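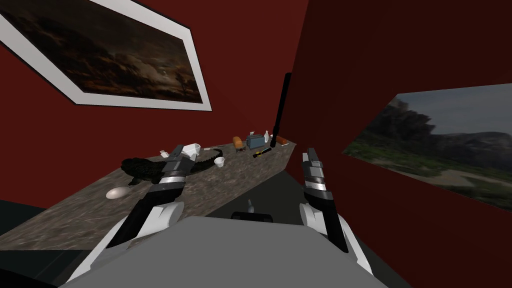

Gripper trials in the sim, the questions we keep getting. Last edited November 16, 2025, in a hurry, so expect gaps. Most mail asks why we test on a messy kitchen counter when a bare table would give cleaner numbers. Clean numbers were the problem. Every gripper we tried looked great on a bare table. Put an egg on its side right in front of that black coil and the left hand has to make a choice about finger width and approach angle, and that's where the three models start to come apart. Same with the thin brown utensil behind the cup. Flat, narrow, hard to get under.

Which grippers are you comparing?

Three. The Grestel parallel jaw, the Druveck parallel jaw (wider opening, thicker pads), and our own jaw, which is the Grestel model with longer fingers. No suction, no multi-finger hands. Maybe in January.

Same arms for all of them?

Yes. Same two arms, same torso, same base position. Only the hand model and its mass get swapped. If you change the arm too you've learned nothing.

How many trials?

1,000 per gripper on the egg. 300 per gripper on everything else. Seeds are shared so all three hands see the same layouts in the same order.

Why so many on the egg?

Noisiest object. The result kept moving around at 300 and settled at the higher number. Bread settled almost right away.

What counts as a success?

Object off the counter, held for the full hold period, put back down inside the target patch. For the egg there's also a force limit. Go over it and the trial is a fail even if it lands perfect. We don't simulate the shell breaking, just the limit.

So who won?

Depends on the object, sorry. Short version:

Egg: Druveck, clearly. Softer pad settings, fewer force fails.
Bowl, by the rim: our long-finger jaw. Druveck pads are too thick and push the bowl around before they close.
Bread: all three fine. Boring. We may drop it.
Thin utensil: all bad. Long fingers least bad.
Screwdriver: Grestel, a bit. It stays straighter in the jaws.
Bottle: Grestel and Druveck close enough that I wouldn't argue it.

Full tables are in the results folder, one sheet per gripper.

What went wrong most often with the Grestel?

Egg squirting out sideways. Fingers close a hair off center, contact goes to one edge, egg leaves. 47 of the egg fails were exactly that. Recentering before the close helps but adds time, and we left it off so the comparison stayed even.

Do the fingers hit the counter?

They used to, constantly. We had the floor of the approach set to the counter height and forgot the fingertips stick out past the tool point. Especially the long ones. Check your tool offset before you blame the controller. I lost two days to this.

Which controller?

Two. Plain position control and an impedance controller from the Chaturvedi package. Position control is fine for bread, bottle, box. For the egg use impedance, the force fails drop for every hand. On the thin utensil impedance is a little worse, it gets soft right when you need to press the tip down and slide under.

Can I mix them, one per arm?

You can. Set it per arm in the config. Don't switch mid-grasp, the arm jumps.

Why is the right gripper doing nothing in half the tasks?

Single-arm tasks use the left only. The right one parks fingers up, open, out past the front edge of the counter. We tried parking it lower and it kept getting in the way of the head camera.

What camera are you using?

Head camera, looking down over the torso. We tried wrist cameras also. Wrist is better for the last bit of the approach, useless for finding anything. Head plus wrist beat either one alone on every small object, but the runs take longer and I only have so many nights. The published numbers are head only unless the sheet name says "wrist".

Doesn't the torso block the view?

Some. It takes up the lower middle of the head view. You can tilt the camera up, then you lose the near edge of the counter, and things sit near that edge. We left the default.

Why paintings on the walls?

Clutter for the vision side. Plain walls made detection too easy and the policy fell over when we changed the room. The pictures and wall colors get shuffled between seeds. You can turn it off with the background flag, but then don't compare your numbers to ours pls.

Does the granite pattern matter?

More than I expected. Speckled gray is hard on depth-free setups when the object is small and dark. The white stuff is easy to pick out. The black screwdriver with just that bit of yellow on the handle gets missed more then anything else on the counter.

What do I need to run it?

My runs were on an Asus laptop with a discrete GPU, overnight, fan screaming. Works. A desktop is nicer. Without a GPU you can still do physics only with the cameras off, which is enough if you're just checking grips.

My egg falls through the counter.

Time step too big. Halve it. If it still falls you have the old collision mesh, pull again.

My egg rolls before the arm gets there.

Rolling friction is off by default in the older configs. Turn it on. Let the layout settle before the clock starts, too.

Will any of this hold on real hardware?

Ordering, probably. Exact rates, no. Friction numbers for the pads are our guess, nobody gave us measured ones. We have a real Druveck on order and will rerun the egg and bowl tasks first. Until then treat all of it as sim results and say so if you quote them.

Can I add my own gripper?

Yes. You need a model file, a mass, joint limits, and the tool point. Copy the Grestel folder, rename, edit. Run the bread task first, if bread fails somthing is wrong with the setup and not the gripper. Then send it over and I'll put it in the queue.

Can I add objects?

Same idea. Keep them small enough for one hand. The toaster is in there as an obstacle only, please stop sending me toaster grasp results.

Who do I write to?

Iolo Pritchard, address on the contact page. Include the config and the seed. Without the seed I can't do anything with it.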